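# Storage and lighting in a shared workroom

Student project report, Tarnach School of Design, Interior Planning module

## Background

Our group was asked to choose a working room in the Olletberg building and propose changes to how it is stored, lit and laid out. We picked a shared workroom on the upper floor. It is used by several courses during the week and is open for project work on Saturday. The budget for changes was 1,254 euros, including delivery, and nothing could be fixed to the ceiling or drilled into the brick without permission from the building office.

We wanted to find out why people leave equipment on the tables at the end of a session when there is shelving in the room. The tables are needed by the next group, and clearing them takes up the start of most classes.

## Method

We visited the room over 3 weeks in March. Each visit had two parts. First we drew what was on each shelf and noted which items had a label. Then we sat in on a working session and marked on a floor plan where people stood, where they put things down and how often they went to the shelves. We also handed out a short questionnaire, which asked users to name the item they found hardest to locate.

Light was measured at table height with a meter borrowed from the Bendavis workshop. We took readings in the afternoon and again after dark.

## The room as it is now

The back wall is exposed red-brown brick and the ceiling is white and ribbed, with beams running across it. Lighting is by fluorescent fixtures. An air conditioner is mounted high on the back wall, and the main storage is a tall white metal unit with four tiers standing directly under it.
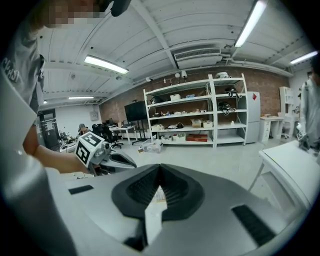
The shelving is sound and we see no reason to replace it. The trouble lies in how it is filled. The tiers hold a mixture of things with no fixed places, so small parts end up beside large equipment. Cables are the worst case. They are put back in a tangle, and on two visits we watched someone give up on it and fetch a cable from another room. In the questionnaire, cables were the most common answer by a wide margin.

The top of the unit is also used as a shelf. It is too high for most users to reach without a step, and we would like it kept for devices that stay there permanently.

The tables have white tops and slanted legs. The slant reduces the space underneath, so a standard drawer trolley does not fit between the legs. We tried this with a Lengyel trolley from the next room and it stuck out into the walkway.

Light readings were uneven. The tables nearest the brightest tube were well lit, but the shelves were noticeably darker, and the lower tiers were hard to read into after dark. Labels placed there would need large lettering.

## Proposal

1. Give each tier one purpose. From the bottom: heavy equipment, boxed project work, shared small parts, and cables with head-worn items.
2. Replace the cable pile with a row of hooks clamped to the side of the unit, sorted by connector. Clamps avoid drilling.
3. Buy lidded boxes in 2 sizes for small parts, with labels on the short side facing out.
4. Fit a battery strip light under each of the upper three shelves.
5. Keep the tabletops clear overnight, with a marked tray on each table for work that has to stay out until the next day.

The boxes, hooks, lights and trays come within budget. We left out a second shelving unit because it would narrow the route to the door.

## Trial

We tested points 2 and 3 for one week with borrowed hooks and cardboard boxes. The hooks were used from the first day. The boxes worked less well: the cardboard lids were left off and some parts were put back in the wrong box. Clear plastic would probably help, and we have changed the order list to match.

The strip lights have not been tested. We recommend buying one and trying it on the lowest lit shelf before ordering the others. The order list and floor plans are in the appendix.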